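The Shelf Above the Table

By Aminu Effiong

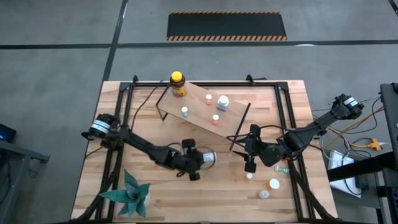 Five containers on a thin wooden shelf, above a butcher-block table top.

When I moved to Lunel in June, I owned one good table and far too many bottles. They stood wherever I put them down, and every Friday I spent the evening lifting them one by one to wipe underneath.

The remedy was a small raised shelf. It takes little room, and the wood below stays free for work. I paid 46 for mine at Fallahi, a shop with 120 kinds of bracket and only one chair for tired customers.

I have learned to put the largest bottle at one end and the small ones where the hand reaches first. White caps look calm together. One bright yellow lid is enough — it gives the eye a place to rest. A shelf may also stand at an angle to the table, and I find this more friendly than a straight line.

A potted plant is welcome beside it. Mine is a succulent from Pramum market, and it needs water more often than I remember.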